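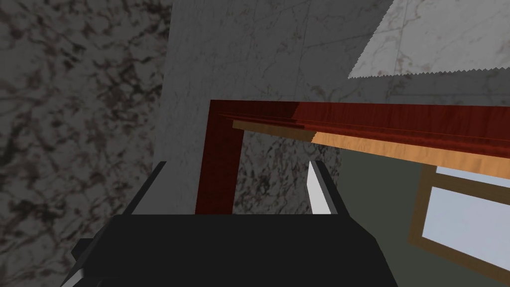
The stone restorer at Grolosis has been polishing other people's floors and hallways for 14 years, and she still gets excited when someone spills wine. "Marble tells you straight away what you've done to it," she says, laughing. "Lemon, vinegar, a splash of red, and there's your little dull patch. I love it, it's like reading a diary!"

We met in her workshop in Potora, between a stack of fireplace slabs and a kettle that never seemed to be off. She started out in carpentry, and moved over after a job on an old hotel staircase with 1,175 separate pieces of stone in it.

"I was only meant to be fixing the handrail," she says. "Then I saw them bring up one tread with a wet pad and I thought, right, I want to do that. I rang my mum that night."

So what should people do at home? Less, mostly. "Warm water, a soft cloth, dry it afterwards. Please put the bathroom spray down! Half my work is undoing bathroom spray." She is just as firm about sealing. Dark stone shows every smear, she says, and people keep adding more product when all it wants is a good buff.
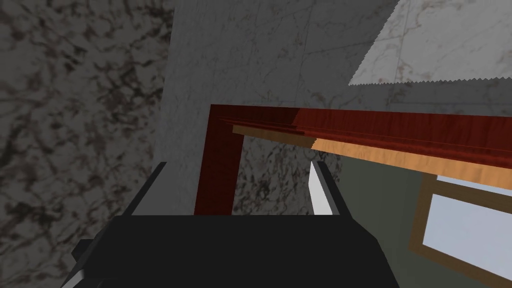

*Marble walls with wooden trim.*

Wood next to stone is her favourite pairing, and she can talk about it for a very long time (she did). "They move differently. The timber swells a bit, the stone sits there. You leave a tiny gap and everybody's happy."

Her next job is a chapel floor for Semia, starting in December. She has already been to see it twice. "There's a corner by the door where it's worn into a dip from all the feet," she says. "They asked if I'd level it. I said absolutely not, I'm going to clean it and leave it alone."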